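We use cookies to remember your settings. Accept all | Manage preferences

Section 4. Setting Up and Clearing the Sorting Table

This section covers the carpeted tabletop and the folding screen. It assumes you have already put the Mallaritz table together as shown in Section 3 and that it no longer rocks. If it still rocks, go back. The carpet top will not cure it, whatever the carton says.

4.1 Laying the carpet top

1. Unroll the carpet top and leave it flat overnight. The packing slip says 40 minutes. We have never seen it lie flat in 40 minutes.

2. Brush the pile in one direction with a dry brush. Darker patches may remain. Some are only pile leaning the other way, and some are stains, and brushing is the cheapest way to find out which.

3. Press the front corners down first, then the back.

CAUTION: Do not use spray adhesive. The Bollar brand is sold as "removable." Temitope Onuoha tested it on a spare top in October and is still removing it.

4.2 Standing the screen

4. Stand the woven screen along the back of the table with its posts upright.

5. Push lightly at the top of each panel. If it sways, open the angle between the panels a little and try again.

NOTE: The screen blocks the view and stops small things rolling off the back. It is advertised as reducing noise. Do not buy it for that.

4.3 Putting items out

6. Put tall items at the back, against the screen. Bottles go upright with the cap tight.

7. Lay soft packs, such as tissues or wipes, flat. They will stand for a minute or so if you insist.

8. Keep small boxes together in the back row, and put toys and other little things in front of something larger.

9. Leave the front of the table open for whatever you are sorting now.

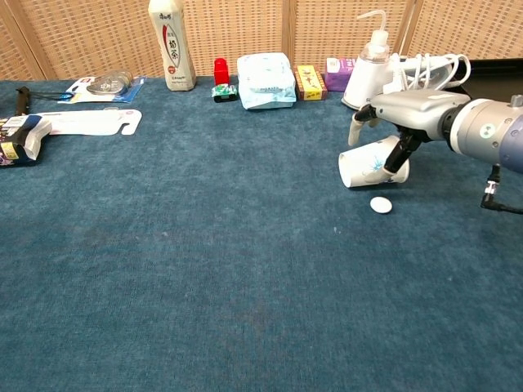
Fig. 4-1. Back row against the screen, with a paper cup on its side on the carpet.

10. Treat paper cups as the exception to every rule above. An empty one tips over on carpet if you look at it, so pick it up or lay it down on purpose. Check that it is empty before you do either.

11. Look for flat white things last. Cardboard inserts and small discs are easy to pass over when you are busy with bottles and boxes.

12. Gather loose cords and straps before you slide anything across the table. A cord will drag a light package along with it.

CAUTION: Do not trust a blister pack to stay shut once the card has been bent. Keep it dome side up.

4.4 Clearing the table

13. Remove snack packages and drinks first. Earlier editions of this guide told you to work strictly from left to right. Henrike Kleinschmidt tried both ways on a Tuesday afternoon and found no difference except in her temper.

14. Take packaging that holds nothing, including hanger inserts, straight to the recycling. "It might be useful" is how the Lammers bin in Section 6 fills up.

15. Put the remaining items in the tray and brush the carpet again.

NOTE: The spare carpet top is part no. 337. The part listed as 900 is a "refresh kit" containing a brush and a cloth. You already own a brush and a cloth.

If the carpet top has curled at the corners by the time you finish, turn it face down overnight and repeat steps 1 to 3. For spills, see Section 5.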